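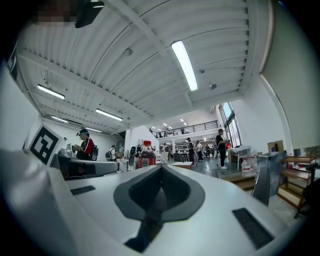 White corrugated ceiling and steel beams at Sosta, Jultport.

Amr Amrani is late and I am later. He's already ordered for both of us by the time I find the right door, mint tea for me, something black and tiny for him, and he's halfway through a story about a bus driver.

"So he parks it outside, the whole bus, passengers on it, and he comes in for two flatbreads. Two! And they all wave at him through the window. That was when I thought ok, maybe this works."

Sosta is his bakery. Also a lunch counter, also on some evenings a place where people play cards till he turns the lights off on them. Big shed of a building on the harbor side of Jultport, rented off a tire dealer who wanted out. He pays more than he'd like to. He won't say how much, I asked twice.

He grew up in Skeltetdale, up the valley, over his uncle's shop. Bennani's, same sign for as long as anyone up there remembers. Groceries in front, ovens in back. Bennani was his mother's brother and by all accounts hard to work for.

"He'd throw a loaf at you. A bad loaf, I mean, he wouldn't waste a good one. You learned to tell from how hard it hit."

Did he like it?

"I hated it. I wanted to fix radios. I went off and did fix radios, for years, and then there weren't any radios." Shrugs. Drinks the tiny coffee in one go, waves for another.

The uncle's knees went and the shop closed one April. Amr drove up to help empty it and came home with the dough trough, the peels and a notebook in three different peoples handwriting. No temperatures in it. Times given as "until the news" or "one prayer and a bit." He spent a winter working it out in his own kitchen, in an oven that tripped the fuses.

"My wife ate so much bad bread that year. I owe her."

What he sells now: the round semolina loaf, the flatbreads, a barley one that's dense and sour and that I would happily eat for the rest of my life. Sweet things after ten in the morning, not before. Why not before? "Then they'd only buy the sweet things."

On a normal day 368 loaves. He knows the number because that's what fits, racks full, four bakes, no more. Before the holidays he adds a night bake and nobody in the family speaks to eachother for a week. Flour comes by the pallet, the barley from a farm past Skeltetdale that used to sell only to pig people. The grower was suspicious. Wanted paying up front, in cash, for the first year. Now sends a card at new year.

I ask about the money, the start of it. He didn't go to a bank, or he did, one, and the meeting lasted less than his tea. So he sold bread on credit, sort of backwards. You paid for a season of loaves in advance and came to collect them once there was an oven. 171 people signed up. Neighbors, old radio customers, a whole choir. He still has the list, it's taped inside the office cupboard and he goes to get it. Names in biro, coffee rings.

"Some of these people, I'd never met. They gave me money for bread from a man with no oven. I was sick about it. I'd lie there and count them."

The oven was late, too. Up to a month late, the supplier said, and it used every bit of that. He baked the first orders at a friend's pizzeria between closing and dawn, and drove them round himself. Everybody on the list got their loaf. One of them, a woman of 87, still comes in and tells the queue she's a shareholder. He lets her go first.

Would he open another one? Someone's asked him, obviously. Somebody always does. A unit out by the ring road, parking, everything.

"For what? I'd be a man who drives between two bakeries. I don't even like driving." Then after a bit: "My daughter wants it. She's better with numbers than me. If she does it, it's hers, and she can throw her own loaves."

She's on the till while we talk and hears this. Doesn't look up. "I wouldn't throw them," she says. "I'd sell them as croutons."

By now it's noon, loud, all elbows at the counter, and he's getting up every other sentence to hand somebody a bag. I get one last question in, whether the uncle ever tasted it.

Once, he says. Sat at the end table with his coat on. Ate the whole round, didn't say a thing, then asked what the rent was.

"I told him. He said I was an idiot. And he took two more home with him."

Sosta opens at six, closes when the bread's gone. Cards on winter evenings, bring change.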